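The Honska Watch Party Box, Rose Season Edition
February
By Yu-na Tak

If your living room fills up every time a new batch of hopefuls climbs out of the limousines, you already know that hosting a dating show night takes more than a bowl of chips and a working remote. The Watch Party Box grew out of just that sort of evening at my own place, when six of us were trying to keep track of who liked whom on the back of an envelope (I still have the envelope, and I still can't read it!). We wanted something that would stay out on the coffee table all season, and after a good deal of fussing we think we have it.

Inside you'll find a double-sided season board, 30 blank contestant cards, a pad of weekly prediction sheets and 200 little paper rose tokens, which sounds like far too many until your cousins start betting them by the handful. The cards wipe clean with a damp cloth, so you can use them again when the next lead is announced, or for one of those island shows in the summer, or even for a baking contest if that's more your crowd. We left the show names off everything on purpose.
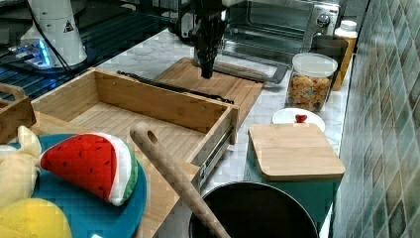

Light wood, a little marble and a teal plate.

Scoring is easy to pick up, and it takes about 22 minutes to set up the first night, most of it spent arguing over team names. After that you just hand out the prediction sheets before the opening recap and collect them at the first commercial break. My friend Deok-su Ok wrote the house rules booklet, and he has put in a gentler version for people who only watch for the finale and a much meaner one for people who read spoilers. Please do read his page on tie-breakers before you need it.

The box is made for four to eight players, though you can pair up if more turn up at the door. Refill pads are sold separately, and the Zevine score pencils fit the slot in the lid. The Trivden travel pouch holds the cards and tokens but, I'm sorry to say, the board won't fold small enough to go in with them.

Price: $40, refill pads extra
Color: blush or navy
Ships flat in a Kang mailer, some assembly of the token tray needed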